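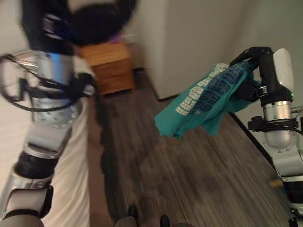 Right arm holding the T-shirt, left arm on the move, bed side.

Setting up a shirt pickup on the Nimis two-arm kit

Quick version, for people who already have the Nimis bolted together and powered. If not, do the Virnar base guide first, then come back.

What you need
- Nimis with both grippers fitted
- Redar control app, on a laptop
- one T-shirt. Plain cotton, nothing slippery
- clear floor between the arms

1. Park the base. Bed or table to the left, open floor in front. Leave 55 cm to the nearest wall on the right or the elbow will hit it. Lock the wheels.

2. Check cables. Both arms, all the way up. Loops need slack but shouldnt hang where a gripper can catch them. Swing each arm by hand, full range, before you power the motors.

3. Open Redar, Arms tab, hit Home. Wait for both to stop. Dont skip.

4. Set grip force. Default is 100, way too much for a shirt. Drop it to 55 and go up in steps of 5 if the cloth slips. Thick hoodies are another story, see the Raju cloth pads page.

5. Record the right arm first. Move it down to the shirt, close on a good handful (not just the hem), lift till the bottom clears the floor. Save the pose.

6. Now the left. Bring it up and away from the bed before it goes across. Straight across drags the sheet, ask me how I know.

7. Play back at half speed. Hand on the stop button. Then full speed, if nothing touched.

Problems
Shirt drops on the lift: bigger handful, then more force.
Left arm overshoots: lower the acceleration limit to 4000 in Arms > Motion, save, re-home.
Gripper closes but wont open: restart the app, not the robot. Fixed in teh October update supposedly, I still get it.

Folding is a seperate page, needs both grippers on the cloth and a flat surface.

Tainá Siqueira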